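Shape blocks and the striped board: a new loan kit

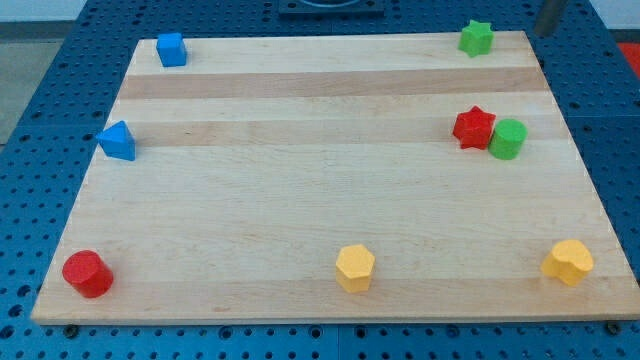

2 min read

The toy library has added a set of small shape blocks to the loan shelf, along with a striped board to play on. The set came to us from Timo Rothe, who is clearing out his workshop on Vogler Street before he moves north in April. He has passed on a fair bit over the years, and most of the jigsaws in the blue crates were his as well.

The blocks are in plain bright colours and include cubes, triangular prisms, cylinders and five-pointed stars. They are small enough for a three-year-old to pick up with one hand. They are also too small for babies, so the kit is marked for ages three and over and will not be lent to families with a younger child unless it is going to be kept up high.

The board is the part people have been asking about at the desk. It is a pale, straight-grained timber with two darker bands running along it, and it is flat enough that a cylinder will stay upright. Timo left it without varnish and asks that it be kept that way. If it gets grubby, wipe it with a damp cloth, dry it straight away and leave it flat. Please don't put it in the sink.

A few ways families have used it so far:

Corners and edges. Put the blocks around the outside of the board and leave the middle clear. Ask your child to bring in all the blocks of one colour, then put them back and do it again by shape. A red star and a green star are good to start with, as children have to decide whether they go together or not.

Next door. Stand two blocks so they touch, say a star and a cylinder, and have your child make the same pair somewhere else on the board. Older ones can do it from memory with a tea towel over the first pair.

Over the line. Use the darker bands as roads or creeks. One family played this for most of a wet afternoon, with the cubes as utes and the triangles as tents.

The blocks come in a cotton drawstring bag and the board in a flat sleeve. Both have the number 51 on the tag. Please return them together, as we can't lend one without the other. The loan period is the usual fortnight and you can renew once if there isn't a waiting list.

If a block goes missing, tell us when you bring the kit back. Timo has left a bag of spares in the store cupboard and there is no charge for the first one.

While we are on the subject of returns, the Varum train set is still out and is now well overdue. If it is under a bed at your place, drop it in at the side door any time before 4 pm. The Zudum marble run is back on the shelf with a new base plate and can be borrowed again.

To book kit 51, add your name to the sheet at the desk or ring us on extension 21.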